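Gruvex is a set of command-line scripts for getting video off old tape and hard disk camcorders and into files that a current computer will play. It was written for our own shelf of cameras at Provemside and has been cleaned up enough for other people to run.

Last edited Jun 26, 2022 by Kelly Coutinho.

## What it does

- copies clips from the camera's drive without changing the originals
- rebuilds the recording date from the index files, when they survive
- joins clips that the camera split at its file size limit
- deinterlaces and writes an MP4 next to the untouched copy

It does not repair a dead drive. If the camera clicks or won't mount, stop and take an image of the drive with other software first, then point `gruvex` at the image.

## Install

You need Python 3 and a recent ffmpeg on your path.

```
git clone <your copy of the repo>
cd gruvex
pip install -r requirements.txt
```

On Windows the path to ffmpeg has to be set by hand in `gruvex.ini`. Anselmo has a fix for this in a branch. It isn't merged.

## Basic use

Connect the camera, switch it to computer mode and wait for the drive to show up.

```
gruvex scan /media/camera
gruvex copy /media/camera ./out
gruvex convert ./out --quality 70
```

`scan` only lists what it finds. `copy` skips clips already in the output folder, so it can be run again after a dropped connection. Use a powered hub if the camera keeps disconnecting. Run it from the wall adapter in any case, as most of these batteries no longer last through a full copy.

## Options

| Option | Default | Notes |
|---|---|---|
| `--quality` | 50 | higher means larger files |
| `--retries` | 2 | per clip, copy only |
| `--keep-fields` | off | skips deinterlacing |
| `--index` | auto | `none` if the index is damaged |

Retries above 3 have never rescued a clip for us and they put more wear on the drive.

## Checking the output 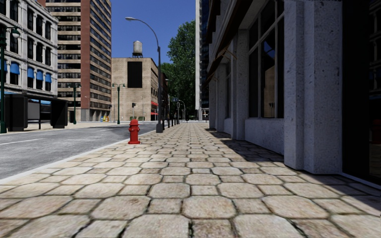
Deinterlacing is where most bad conversions come from, so look at the result before you delete anything. Pick a clip with fine, repeated detail and step through it slowly. Paving is good for this: where the stones get small toward the far end of a sidewalk, a poor setting makes the grout lines shimmer or crawl, and large stones close to the viewer will still look fine. Window framing is worth a look too. If you see combing on moving objects, the field order is probably wrong, so try `--field-order bottom`.

## Known problems

- Clips recorded in widescreen sometimes come out as 4:3. Pass `--aspect 16:9`.
- Audio drifts on long joined clips. Eoin Ní Chonaill is working on it.
- The Appiah dock is seen as two drives. Use the second one.
- Still photos are ignored.

## Credits

Date recovery is by Qianru Qian and is based on her older Iller script, which is no longer maintained. Tape capture is by Anselmo Rezende. Solange Meireles tested the February build and wrote the first version of the options table.

Bug reports should include the camera model, the full `scan` output and the command you ran. Please don't attach family videos to an issue.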